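15/06/2020
By Nhi Lại

Cleaning cloths shed most of their lint in the first 4 washes. Malinowski, which supplies 200 small cafés, now launders new stock before dispatch and sorts it afterwards on a plain table.

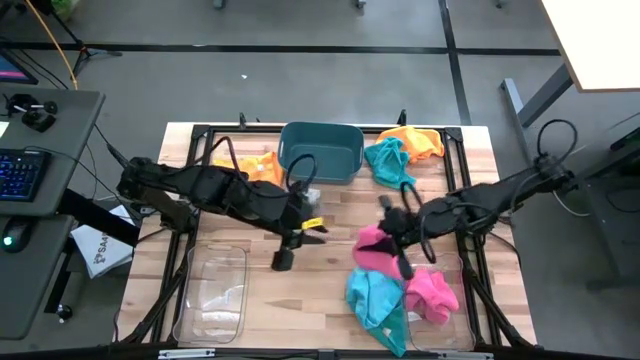

Colour coding only works if sorting is kept apart from folding. Unai Manzano, who wrote the firm's procedure, allows 17 seconds per cloth for both — most of it spent on flattening. Orange and turquoise left crumpled against each other, one overlapping the other, are separated first. Pink goes last. An open basket with handle slots suits folded stacks; shallow clear trays are kept for odd pieces.

Contact | © Carnunari | Back to top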